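Bedroom day. Started at 8 with coffee and big plans, and by lunch I'd mostly moved things from one pile to another pile. Still counts.

So the orange. When we moved out to Plevdale the bedroom was beige, beige walls, beige carpet, beige mood, and I said I'd do one thing in a real color. Then I did all of it in a real color. No regrets. It's November and gray out by four and I want to walk in there and feel like somebody left a lamp on.

The round rug was the splurge, $156 from Dirance, and I went back and forth on it for weeks. It's the velvety kind that shows every swipe of your hand. Footprints too. Vacuum lines, everything. I used to brush it all one direction and now I just don't. Life's short.

Then the white knit cushion. $69, which is silly money for a cushion, but it's so fuzzy and I'd had a bad week.

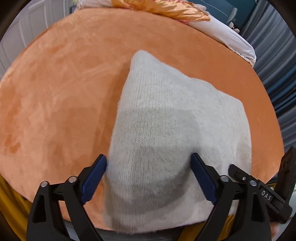

*White knit on the orange rug, bed behind. Plush guys up by the pillows, as always.*

It's supposed to live on the bed. It lives on the floor. I sit on it to sort socks, so fine, officially a floor cushion now. White on a floor is a dumb idea and I know it. Spot clean only, says the tag. We'll see how long that lasts.

Ok, knits. This is the part I'd been putting off. Every sweater I own had ended up on the chair, and a couple had been under other sweaters since last winter. Dumped the lot on the bed and went one at a time. Keep, mend, give away, and a fourth pile that was really just "can't decide," which got pretty tall.

What I do with the chunky ones: fold, never hang. Hangers gave my old Bullell cardigan those pointy shoulder bumps and they never came out, not with steam, not with anything. Sleeves in first, then thirds, then over once. Looks great in my head.
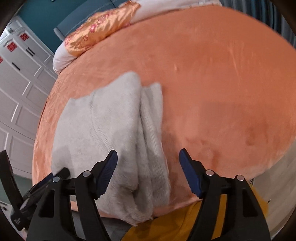 The fuzzy gray stuff is the worst for it. Too thick to lie flat, too soft to hold an edge, and it slides right off that bedspread if you stack more than a couple. Also sheds. I went over the orange with the lint roller twice and it still needs another go.

Things still on the list:

- cedar blocks for the wardrobe (out again, how)
- wash the satin pillow, cold, by itself
- mend pile, esp. the Hodoroagă pullover with the elbow
- find a basket that fits under the window
- curtains?? later

Somebody asked in the comments what the whole room cost so far. I added it up and it's $677 with the bedspread and teh bedding, not counting paint. More than I'd of guessed. Spread over most of a year though, so I'm calling it ok.

Need to get the can't-decide pile off the bed before tonight or I'm sleeping under it. More when the wardrobe's done.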